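Visit to the Ullora water and climate centre

A delegation from the Wornville regional office visited the Ullora centre on February 12, 2021 to learn how upland communities are preparing for shorter snow seasons and less reliable summer rivers. The party was received by Ebbe Hägglund, who heads the centre's work on small reservoirs.

The morning was given to the Wivau valley, where 30 villages draw their irrigation water from a single glacier-fed stream. Members were shown the lined channels built under the Leclerc programme, which now serve 300 farms. Repairs to the upper intake, begun in December, were still under way and access was limited.

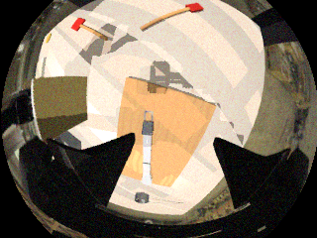
Drought planning took up the greater part of the afternoon. Beat Wallner presented the seasonal water budget, under which each district agrees its share before sowing and accepts a lower one if the snow survey falls short. The papers given to the delegation use one colour for each level of alert, and the second level is a flat orange much like that of the four-sided panel on the pale tabletop. At that level, watering of fodder crops is restricted to alternate nights and village storage tanks are held in reserve. Members asked how the rule is enforced on shared channels. Mr Wallner replied that each channel has an elected water master, whose record book is open to all users.

The centre also keeps 60 rain and stream gauges, read by local schools and farm households. Funding for a further 500 metres of covered channel has been requested, and a decision is expected after the spring survey. The delegation has asked for copies of the gauge records and of the model agreement between districts.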